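Minutes of the Equipment Planning Meeting, Turton Kitchen Project
10/11/2024 | Taken by Jucélia Medeiros
5 min read

Present: Yabsira Negussie (chair), Jucélia Medeiros (minutes), and colleagues from the kitchen software, purchasing and facilities groups. Yabsira welcomed everybody and thanked them for squeezing in before lunch, and thanked purchasing in particular for having the quotes printed. The minutes of the May meeting were read and accepted with one correction (the name of the freight company was misspelled, and your minute-taker is sorry).

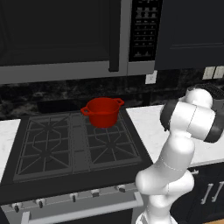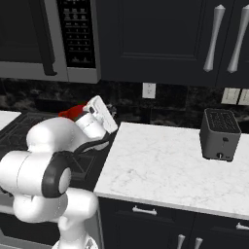

The white arm at the range, two simulation renders. Source: Turton kitchen project.

1. Where we are with the simulated kitchen

Yabsira opened with the simulation work, knowing that several people at the table only ever see the spreadsheet side of things. The present kitchen has the range with the microwave over it, the dark cabinets and the marble counter to the right, and the arm works from the front. She said she was pleased with how far it has come since May and wanted that written down, so it is written down. There was a small round of applause, which was nice.

The software group would like to stay in simulation through the budget year and bring in one real arm toward the end of it. Facilities asked if that meant the back room could go on being used for chair storage until then. Yes, it can, and there was some relief about this!

A longish talk followed on whether the real room has to match the simulated one closely. Yabsira feels the heights and reaches matter a great deal – the counter, the cooktop, the underside of the microwave – and that the color of the cabinets can be whatever is in stock. Purchasing was very happy to hear it, as navy doors carry a longer wait from our supplier. One colleague put in a word for keeping the dark backsplash all the same, because the arm is white and shows up nicely against it. It was agreed to ask for a price on both and come back to it.

2. The arm: buy or lease

Purchasing had two quotes to share, one from Boketti and one from Dorau. Boketti would sell us an arm outright, with a gripper and a year of support. Dorau would lease one to us for 2 years, with the gripper charged separately and the option to buy at the end. Both salespeople had been kind and patient on the phone, and the meeting wished to record its thanks to them.

Jucélia spoke in favor of leasing, mostly from having lived through the last big purchase, when we owned a thing outright and then had to find the money to have it serviced. Yabsira leaned the other way. She would like the team to be able to change the gripper without asking permission, and the Dorau paperwork is a little stiff on that point. The discussion went back and forth in good spirits for quite a while, and coffee was fetched in the middle of it.

Decision: no commitment today. Purchasing will ask Dorau whether the clause on grippers can be loosened, and will ask Boketti what support costs after the first year. Both answers are to be sent out before the next meeting so that people can read them at their own desks.

3. Range, microwave and the smaller things

The group went over what a physical kitchen would need besides the arm. A full-size gas range is the expensive piece, and facilities explained at some length about the gas line and the venting, and what the landlord is likely to say. The suggestion was made to buy a range and leave it unconnected for the first stage. Most people liked this very much. It keeps the real knobs and the real grates, and the safety review becomes a much shorter document. Yabsira asked that we not settle for a flat glass cooktop to save money, as setting a pot down on grates is a different job from setting it on a smooth surface, and she would like the arm to meet the harder one early.

For the microwave, an over-the-range model with a steel trim and a keypad down the right side would suit. Facilities knows of a secondhand dealer, Admasu, who often has them, and will go by and take a look.

Cookware and small appliances were dealt with quickly. We will want a deep pot with two loop handles and a toaster, and several people offered to bring things from home. That was a generous thought, but Jucélia asked that we buy them properly so they can be replaced with the same model when they get dropped (they will get dropped). The meeting approved a first order of cookware up to $199, to come out of the supplies line.

4. Computing time

The software group asked for the rendering budget to stay as it is for the coming year. Purchasing wondered whether it could be trimmed to help pay for the arm. Yabsira answered warmly but firmly that the simulated kitchen is where nearly all of the practice happens, and that she would sooner wait longer for the hardware. After some discussion the rendering line was left alone.

5. Room and power

Facilities will measure the back room and mark out on the floor with tape where the range and the counters would go, leaving space for the arm and for a person to walk past it comfortably. The outlets on that wall are old and an electrician will be asked to look at them. Three quotes are required under the purchasing rules, and facilities has 2 of them already.

6. Actions

Purchasing – questions to Boketti and Dorau; price on plain and dark backsplash; cookware order.
Facilities – visit to Admasu; floor tape; third electrician's quote; first chat with the landlord.
Yabsira Negussie – a one-page list of the heights and reaches that have to match, with the ones she could live without marked.
Jucélia Medeiros – revised budget sheet showing lease and purchase side by side over 4 years.

7. Any other business

The door code for the loading area has changed, so please see facilities for the new one. The good label maker is still missing, and if it is in your drawer it may be returned to Jucélia's desk with no questions asked.

The next meeting will be held in the same room once both suppliers have written back. Yabsira thanked everyone for their patience with a long agenda, and the meeting closed in time for lunch.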